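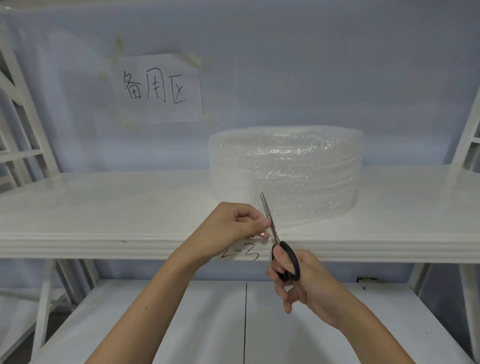

Aslı Yurt put it more bluntly than we would have: if it takes a person's two hands to show the machine everything, what are we paying the machine for? She wrote that in September, in reply to our first notice about the packing trial at Drirkgate, and so many people agreed with her that we have put the main questions on one page.

Last updated 1 October 2024.

What is being tried at Drirkgate?

Ondberg wants a two-armed robot, the Kobori, to do light packing jobs. Before it can try, people do the jobs themselves while their hand movements are recorded. Cutting bubble wrap with scissors is one of those jobs.

Does the robot learn by watching?

That is how the brochure puts it. I would say it is fed a large pile of recordings and a program looks for what they have in common. Whether you call that learning is up to you. It won't know what bubble wrap is for.

How many recordings are there?

2,638 when I last asked. Of those, 900 were thrown out before anyone used them. I was told this is normal. I was not told what was wrong with them, and I would like to know, as the people who made them were paid for doing the job properly.

Why scissors?

Good question. A fixed blade on a bench would cut wrap faster and nobody would need to teach it anything. Ondberg's answer is that a robot that can manage scissors can manage other things. Perhaps. One hand has to keep the plastic tight while the other works the handles, and film gives way in a different manner each time. It is a hard test, I'll grant them that.

Is it the same as remote control?

No, though the two get mixed up, and not always by accident. In a hand demonstration the person does the job with their own hands. In remote control the person sits at a set of handles and the robot's arms copy them. Drirkgate does both. We have 490 remote sessions on record, and they are slower and more tiring for the person doing them.

So when I see a video of the robot packing, is it working alone?

Ask. Dilora, who supply the remote handles, label their clips when a person is driving. Ondberg's clips carry no label at all. Until they do, I would assume there is somebody at the other end.

Can it cut wrap by itself yet?

It has had 4 unaided tries that I know of. I have asked for the results and been sent a link to the brochure.

Will demonstrators lose their jobs to it?

Ondberg says there are no plans for that. I have asked for it in writing - nothing so far.

Can I refuse to be recorded?

Yes. Tell your shift lead before the session starts. You stay on the same rate, and if anyone says otherwise, write to us.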